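Wisar opens self-service snack table for community rooms

7 Apr 2022

Wisar is delighted to launch its snack table service, a simple way for libraries, clubs and small offices to offer visitors a drink and a bite to eat. The first table opened in March at the Ntuli reading rooms, and 277 people used it in its opening fortnight.

Each host gets a plain brown table, a set of clear stands and racks, and a few trays and baskets to arrange as they please. Bottles lie at an angle in a clear two-level rack, and chocolate bars go on a stepped stand, so even a small table can hold plenty!

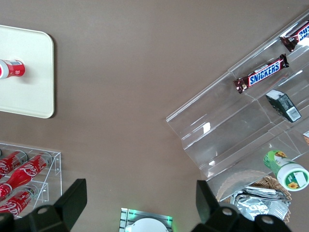
Coca-Cola bottles in the clear rack, with a Snickers bar on the stepped stand.

"We tried so many layouts before settling on this one," said Nomvula Mabuza, who leads the project at Wisar. "I wanted people to see what's there as they walk up, without rummaging. The stands do that beautifully, and they wipe clean in a minute."

Trays are for anything a visitor might want to carry to a seat, such as a wrapped sandwich and a drink.

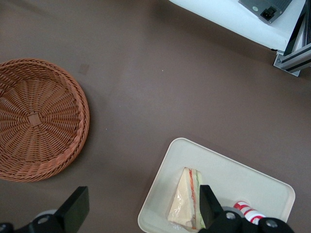

Hosts choose their own baskets too, and Ntuli went for woven ones – a lovely warm touch next to all that clear plastic. Fruit and bread rolls will be added to the range this summer, after 80 visitors asked for them on comment cards.

Gwendolyn Kincaid, manager of the reading rooms, said: "People used to leave at lunchtime and not come back. Now they stay, they chat, and they ask us for more sandwiches. We're thrilled with it."

Wisar is now taking requests from other hosts. Tables can be borrowed for a month before any decision is made, and delivery and setting up are included.

Press contact: Lerato Jacobs, Wisar press desk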